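Jallarier Open: Frequently Asked Questions

Last updated January 3, 2018

The following information is provided for players intending to enter the Jallarier Open, which is held each May on the Lodhi course and organised by the Gradero Disc Golf Association. Players are asked to read this page before contacting the tournament office.

Entry and eligibility

Who may enter the Open?

Entry is open to any player aged 16 or over on the first day of play. Membership of the Association is not required, but members are offered places during a priority period before general entry opens. Players under 18 must supply a consent form signed by a parent or guardian.

How much does it cost to enter?

The entry fee is £40 per player and covers both days of competition. It must be paid in full when the entry form is submitted. Places are not held against unpaid forms.

May I enter more than one division?

No. Each player may enter one division only. A request to change division will be considered up to the close of entries, provided that there is a place available in the division requested.

Equipment

Is there any restriction on the discs I may use?

All discs must be free of cracks and must not have been altered in a way that changes their flight. Discs may be inspected at any point during the tournament. A player found to be carrying an altered disc will be asked to remove it from the bag and may receive a penalty. 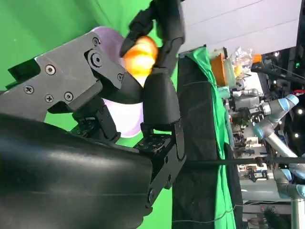

Each player must also carry a mini marker, which is used to mark the lie before every throw. Markers are not supplied with the player pack. The Association asks that they be of a single strong colour, as green and brown markers are easily overlooked in the rough on the lower holes. A bright orange-yellow like that of the round object in the photograph is well suited to the purpose and stands out as plainly against dark ground as it does there against black. Markers with flashing lights are not permitted.

May I use a trolley?

Trolleys are permitted on all holes except those in the Bralum woods, where the paths are narrow and crossed by roots. Players using a trolley should leave it at the stand by the woodland gate and continue with a shoulder bag.

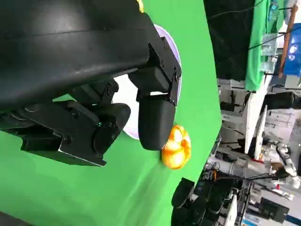 The stand is not supervised during play, and the Association accepts no liability for items left there. Motorised trolleys are not permitted on any part of the course.

Arriving and checking in

Where should I park?

Parking is available in the Bralum field, which is about 700 metres on foot from the first tee. Vehicles must not be left on the access lane, as this is used by the farm throughout the day. Blue Badge holders may park beside the tournament office by prior arrangement.

When should I check in?

Check-in closes 40 minutes before the first tee time. Players who have not checked in by then may be replaced from the waiting list. Photographic identification is required on the first day only.

What happens if I am late for my tee time?

A player who is absent when the group is called will receive a penalty for each hole missed. A player who has missed 4 holes will be withdrawn from the round.

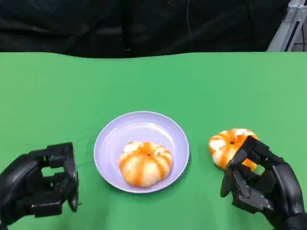
Play and scoring

How are groups arranged?

Groups for the first round are drawn at random within each division. Groups for later rounds are set by score. Requests to play with a particular person cannot be accepted.

Who keeps the score?

At least 2 players in each group must keep a full scorecard. The cards are to be compared after the final hole and handed in together, signed by every member of the group. Once a card has been accepted it may be corrected only by the tournament director, Leif Eskildsen.

May I bring a caddie or a dog?

One caddie per player is permitted and is bound by the same code of conduct. Dogs are not allowed on the course during tournament play, with the exception of assistance dogs. 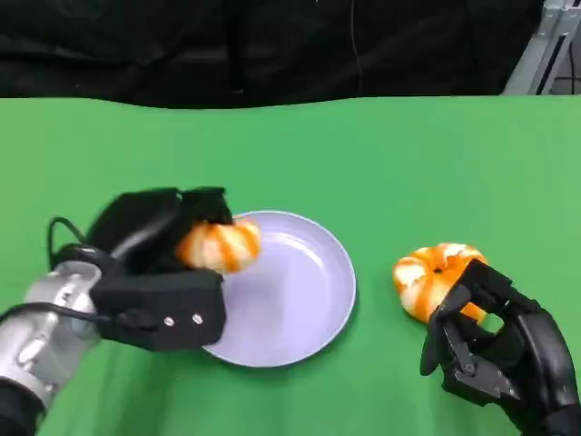 What happens in bad weather?

Play continues in rain and wind. If there is lightning, three long blasts of the horn will be sounded and all players must mark their lies and leave the course by the nearest marked path. Play resumes on a single long blast. If a round cannot be completed on the day, scores from the last completed round will stand.

Cancellations and refunds

Can I have my fee returned if I withdraw?

A full refund is made where the withdrawal is received in writing before the close of entries. After that date a refund is made only if the place can be filled from the waiting list. Fees cannot be carried forward to the following year.

How do I make a complaint or an appeal?

Appeals concerning a ruling made on the course must be lodged at the tournament office before the prizes for that division are presented. All other complaints should be addressed to the Association in writing and will be acknowledged on receipt.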